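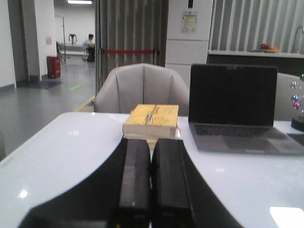

Books and a laptop on a white table.

Book stack

A book stack is a small pile of books laid flat, one on top of another, on a table, desk, floor or chair. It is one of the oldest and most cheerful ways of keeping books, and it needs no shelf at all! The word is also used for the tall shelving in a library (usually "the stacks"), which has its own article. 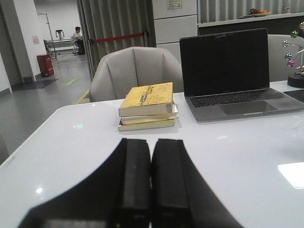
Written for the Alldale Encyclopedia of Home and Desk
Last revised January 28, 2026

Form

Most desk stacks are low. Three paperbacks, laid a little askew, make a perfectly good one, and the slight offset is handy — a corner that sticks out is easy to grab. Stacks are read from the side, so what shows is mainly spines or page edges, depending on which way the books face. Page edges are a pleasure in themselves, running from bright white to cream to a deep yellow, and a yellow cover on top will brighten a whole pale table.

The usual advice is to put the largest book at the bottom. Plenty of happy readers ignore it and put the current book on top, whatever its size. This is called a working stack. A resting stack, by contrast, stays as it is for weeks and often ends up holding a lamp or a plant.
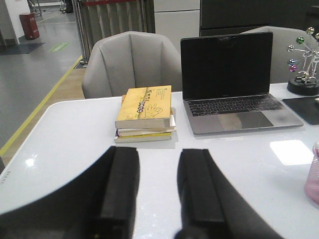 Working stacks tend to live beside a laptop, where the reader can look from page to screen and back. The wonderful thing about this layout is how little room it takes. The Murnberg desk guide, a much-loved booklet of 63 pages, suggests leaving a hand's width between the books and the keyboard, and keeping the pile lower than the top of the screen.

Care

Paperbacks do well lying flat, as the weight is spread over the whole cover. Very tall piles can press a curve into soft books near the bottom, and glossy covers may slide on a glossy table. Turning the pile over now and then helps. Dust gathers on the top cover and along the page edges, and a soft dry brush takes it off nicely.

Collections and names

The reading room at Jimero keeps 634 books entirely in flat stacks, sorted by color, and visitors are welcome to rebuild a pile as they like. A Turunen stack is a pile in which every second book is turned around, so that spines and page edges alternate. It sits very level, even with thick spines — well worth trying with old novels.

See also: Bookend; Bookshelf; Desk; Nightstand; Paperback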